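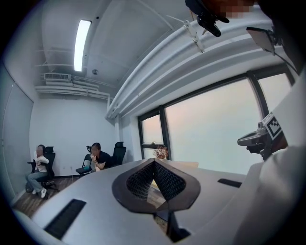 Obinna Ekpo asks whether the curved run can be hung under a vaulted ceiling without a straight section at the wall end. It can, provided the wall collar is ordered with the angled face. The standard collar is square and will leave a wedge-shaped gap on any run that reaches the wall at a slant.

Bolura Curved Ceiling Duct, Ribbed, White
Supplied by Rekgate

Last updated: 22/12/2020

Print this page | E-mail this page

General

The Bolura curved duct is an exposed supply duct for workrooms, classrooms, studios and similar rooms with no dropped ceiling. The run is built from ribbed segments and follows a broad arc across the ceiling. It may cross the room on the diagonal and end at the wall above the windows.

The duct is intended for ventilation and tempered supply air. It is not rated for kitchen exhaust, solvent vapor, dust collection or outdoor use.

Dimensions

Outside diameter over the ribs is 373 mm. Segment length, measured along the outer edge of the curve, is 1000 mm. Segments are not to be cut in the field. Where the run comes out short or long, the difference is taken up at the wall collar, which slides 10 mm in either direction before the seal is compressed.

Minimum radius depends on the segment set. Tight, medium and broad sets are available, and sets may not be mixed within one arc. The broad set is recommended for ceilings where the duct is in full view from the floor.

Finish

Standard finish is matte white. The color is matched between production lots but not to ceiling paint, and a slight difference should be expected against a freshly painted surface. Gloss white is available to order. Touch-up paint is packed with the wall collar.

Hanging

Brackets are small, white, and sold separately. Each segment takes two, placed on the ribs and never between them. On a sloped or vaulted ceiling use the swivel bracket. The fixed bracket is for level surfaces only. Drop rods must hang plumb whatever the pitch of the ceiling.

Brackets carry the duct alone. Light fixtures, signs, display panels and cable bundles need their own ceiling anchors. Loads clamped to the bracket arm will twist the rib seat, and segments returned with twisted seats are not accepted for credit.

Clearance from fluorescent fixtures

Tube fixtures should be laid out before the duct. A long fixture set parallel to the slope and off to one side of the arc gives the least shadow. Where the duct must pass below a fixture, leave room to remove the tube and the end caps without loosening a bracket. Check this with the fixture cover on.

Windows and wall end

The collar should sit above the window head with enough solid wall around it to take the flange screws. Confirm that blinds, shade boxes and top-hinged sashes clear the flange. The lower edge of the flange is drilled last, after the run has been pulled into line.

Order of assembly

Mark the arc on the floor and transfer it to the ceiling with a plumb line or laser. Hang all brackets loose. Start at the equipment end and work toward the wall. Seat each joint fully before lifting the next segment, then close the joint band by hand. Tighten the brackets once the last segment is in the collar.

Wood floors should be covered along the full marked line. Floor marks are made on the covering.

Cleaning

Dust the ribs with a soft brush or a vacuum with a brush head. Wipe with a damp cloth and mild detergent. Abrasive pads will polish the matte finish and the spots will show under tube lighting.

Ordering

State the segment set, finish, bracket type and collar face. For angled collars, send the wall angle as measured at the ceiling line, with a sketch. The Abubakar adapter is required when joining to round duct from the earlier Bostorgate series. Angled collars are made to order and are not returnable. Standard parts ship from stock. Gloss white orders placed before June are made in the spring run.

Contact Rekgate | Copyright Rekgate. All rights reserved. | Back to top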